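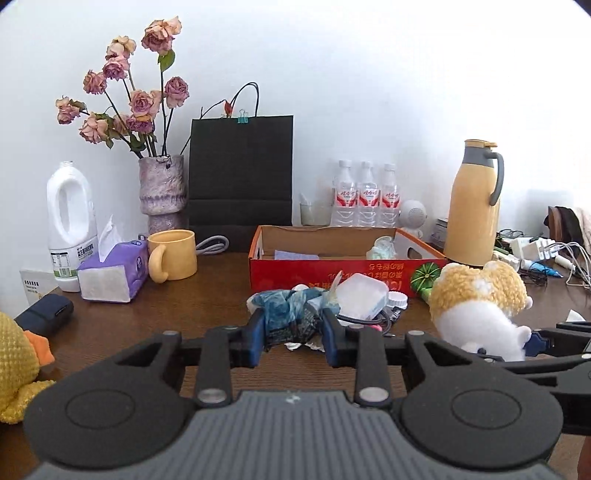
Does the controller have to be restarted after a planner config change?
Only if the joint limits or the collision margins were touched. Everything else is reloaded at the next plan request.

Bultach control stack - pre-run software checklist
Filled in by: Refilwe Kruger
Reviewed by: Ivan Mykhailiuk
Month: February

1. Build tag on the controller matches the release sheet
OK. Build 3280 on both arms.

2. Control loop rate
OK. 1000 Hz set and measured. Two overruns at startup, none after.

3. Gripper force limit loaded from file
OK. 20 N. The default in the code is still higher - Marchetti ticket 283 stays open.

4. Left and right gripper IDs
FAIL, then OK. IDs were swapped in the launch file. Corrected and committed by Ilaria Fontana.

5. Camera and gripper width timestamps on the same clock
OK. Check again after any reboot of the logging machine.

6. Segmentation on soft and crumpled items
Comment: cloth masks break up at folds and the grasp point jumps between pieces. Use the smoothed mask until the Huvulow model is retrained.

7. Segmentation on clear and reflective items
Comment: depth drops out on foil and clear plastic. Planner must treat missing depth as occupied. Flag confirmed set.

8. Software stop from the operator console
OK. Tested from idle and in motion.

9. Log upload to Prandport
Not done. Token expired, Gaetano Amato to renew.

Result: cleared to run with item 9 open. Logs stay local.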